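We use cookies to keep you signed in. Accept | Manage settings

Posted in: Military Life > Retirement > Ceremonies & Awards

How far ahead do I need to plan a retirement ceremony?

Thabiso Molefe

My wife retires from the Army in September and I've somehow ended up as the family planner. She's a civilian-side logistics person these days but still in uniform, and her unit at Irnutby says they'll "take care of the ceremony." Great, but what does that cover? I've got a guest list of 158 (she knows everybody) and relatives who need to book flights. I also want a shadow box made and have no idea who orders it – me or the unit? I've been making calls from the kitchen between loads of dishes and getting a different story each time.

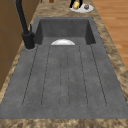 Gray sink with drainboard, white bowl in the basin

Also, does the award get read out at the ceremony or is that a separate thing? She won't ask, so I'm asking.

Pendel

Congrats to her! I did mine two years ago. Get the name of the project officer first, because that's the one person who can answer all of this. Ours booked the hall, the flag detail and the narrator, and printed the programs. The reception was on us, cake and all. My award was read right before the retirement orders, but it has to be signed in time, so have her check on the paperwork now even if she hates asking. For the shadow box, my coworkers chipped in, and I only found out later that my husband had nearly ordered one too – so talk to them before you spend anything. And if family is coming from off post, ask about gate passes early. We had 3 cousins stuck at the visitor center through the whole invocation.

Rothe

depends on the unit. ours did nothing for food. ask

Related on this site
Who presides at a retirement ceremony?
Shadow box order of ribbons
Can a spouse receive a certificate too?
Visitor passes for large groups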